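`Kurkik`은 실어증 환자의 그림 이름대기 과제 음성을 모은 한국어 데이터셋이다. 관리: Dean Bramwell. 최종 수정 3월 25일.

## 구성

- 발화 2586건, 화자 42명
- 목표 단어 164개(모두 명사)
- `audio/`: 16 kHz 모노 WAV
- `labels.tsv`: 화자 ID, 목표어, 실제 발화, 오류 유형

## 오류 유형

네 범주로 표기한다.

| 코드 | 의미 |
|---|---|
| `SEM` | 의미 착어 |
| `PHO` | 음소 착어 |
| `CIR` | 에둘러 말하기 |
| `NR` | 무반응 |

정반응은 빈칸으로 둔다. 자가 수정이 있으면 첫 발화를 기준으로 삼고, 수정한 형태는 `note` 열에 적는다.

## 분할

화자 단위로 나누었다. `Hebden` 분할은 학습용, `Mukwood` 분할은 평가용이다. 11월 이전 판은 발화 단위 분할이어서 점수를 직접 비교할 수 없다.

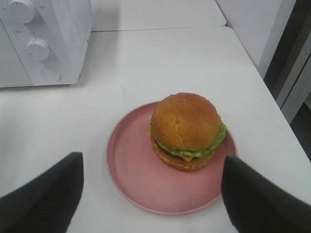

`CIR` 판정에는 목표어의 속성 언급이 최소 하나 필요하다. 상위어만 말한 경우("음식")는 `SEM`으로 처리한다. 목표어가 "햄버거"일 때 "빵 사이에 고기랑 치즈, 상추 넣은 거"는 `CIR`이고, "접시"는 함께 놓인 사물의 이름이므로 `SEM`이다. 두 유형이 겹치면 먼저 나온 쪽을 쓴다.

## 알려진 문제

- 일부 파일의 앞부분에 검사자 음성이 섞여 있다.
- `Pastwood` 정렬기는 긴 휴지를 `NR`로 잘못 표기하기도 한다. 수동 검수 여부는 `checked` 열을 참조.

진단 목적의 사용은 허용하지 않는다.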